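Dritville Repair Shelf: working meeting, March, started 6:40 p.m.

Present: Iara Ledesma (chair), Sotiris Mavromatis, Makis Athanasiadis, Fotini Papadakis (minutes)
Apologies: Panagiotis Vasilakis

Minutes of the last meeting accepted, with one correction from Makis. He did not "agree to look into" the Vostach lamps. He said somebody should.

## 1. Battery devices: proposal to open a standing intake

Iara put the proposal again. We would take in small battery-powered household items all year instead of only at the spring table, clean them up, fit fresh cells and pass them on through the Skidholm counter. She has a written estimate of $3792 for the first year, covering shelving, cells, a second bench lamp and a set of decent drivers.

Sotiris asked where the number came from. Iara said from last year's costs, scaled up. Sotiris said last year we ran one table for one month and scaling that to twelve months assumes people keep turning up with the same enthusiasm in August as they did in the spring. He doesn't believe it. Makis doesn't either but would support the lamp.

Fotini asked what share of last year's battery items left here in working order. We don't know. The intake book shows 57 items received. It does not show what happened to them, as the "outcome" column was filled in for the first page and then abandoned. Iara feels most were fixed. Sotiris asked that the minutes record "feels."

There was some talk about the grant wording, which promises "up to 700 households reached." Makis would like to know what reached means. If a flyer through the door counts, we reached them. If it means they own something that now works, we are nowhere near it. Iara will not change the wording in the middle of a grant year. Fotini thinks we should at least stop repeating it on the poster.

**Decision:** no standing intake for now. Iara to bring the estimate back broken down by line, with the cells separate from the furniture.

## 2. Opening and checking: what we do at the bench

This item ran long. The current sheet says "open, inspect, replace cells, close, test." Sotiris considers that a list of words and not a procedure. Two people following it would do different things, and last spring they did.

Points raised:

- Which way up. Makis wants every device laid face down on a cloth. Sotiris says the cloth hides small screws and prefers the bare bench. Not settled.
- Old cells. Fotini wants them taken out and put through the tester every time. Iara says replace them regardless and save the minutes. Sotiris pointed out that this is how the cell bill got to where it is, and that good cells went in the recycling tub along with dead ones.
- Levering with a screwdriver. Makis does it, and admits it. Iara would like a plastic pick used. Sotiris has seen the plastic picks we bought and does not rate them, but agrees a steel tip against a contact is asking for a bent contact.
- Printed text on the back. It should be copied into the intake book before anything else is done. We have been copying only the name on the front, and half the time there isn't one.

Cover off: a pair of AA cells side by side, with the driver tip at the end of the compartment. Sotiris doubts that anyone who needs to be told which part is the battery compartment should be handed a screwdriver.
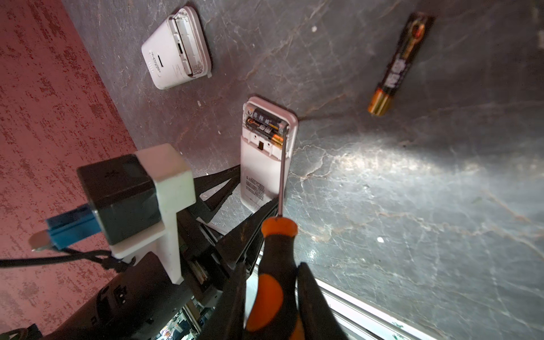 ## 3. Tools and drawer contents

Makis went through the tool drawer before the meeting. His report, condensed:

The big-handled drivers are fine and always have been. The Nwankwo precision set, bought on Iara's recommendation, has rounded tips on the sizes we use and perfect ones on the sizes we don't. Iara replied that tips round off when the wrong size is forced, whoever made them. Makis accepts this as a general principle and denies that it was him.

Two testers are in the drawer. They disagree with each other. Nobody present could say which is right. Sotiris suggests we have therefore been testing nothing, and that item 2 should be read with this in mind.

The magnetic tray was not in the drawer. Panagiotis is thought to have it.

**Decision:** buy one tester, a better one, and retire both old ones the same day. Limit $40. No new driver set until we see whether correct sizes get used for a month. Makis to label the slots.

## 4. Skidholm counter

Fotini read out the email from Skidholm. They can offer us a shelf by the till and say almost 4000 people pass it in a month. Sotiris asked whether that counts people or door openings, and whether the same person going in for milk every morning is in there thirty times. Fotini will ask. She expects the reply to be friendly and not to contain an answer.

Makis asked who deals with returns when an item stops working a week later. The email does not mention returns. Iara assumed Skidholm would. Everyone else assumed we would, and that it would be whoever was at the bench.

**Decision:** no reply to the offer until the returns question is put in writing.

## 5. Any other business

Sotiris asked again for the kettle to be moved off the bench outlet. Agreed again.

The Vostach lamps are still in the hallway.

## Actions

| Who | What |
|---|---|
| Iara | Estimate by line, cells separate |
| Sotiris | Rewrite the bench sheet, one side of paper only |
| Makis | Label driver slots; price one tester |
| Fotini | Write to Skidholm on visitor figures and returns; rule an outcome column into the new intake book |
| Panagiotis | Magnetic tray |

Sotiris wished it noted that three of these five were on the last list as well.

Closed at 8:25 p.m. Next meeting same room, with Panagiotis in the chair if he comes.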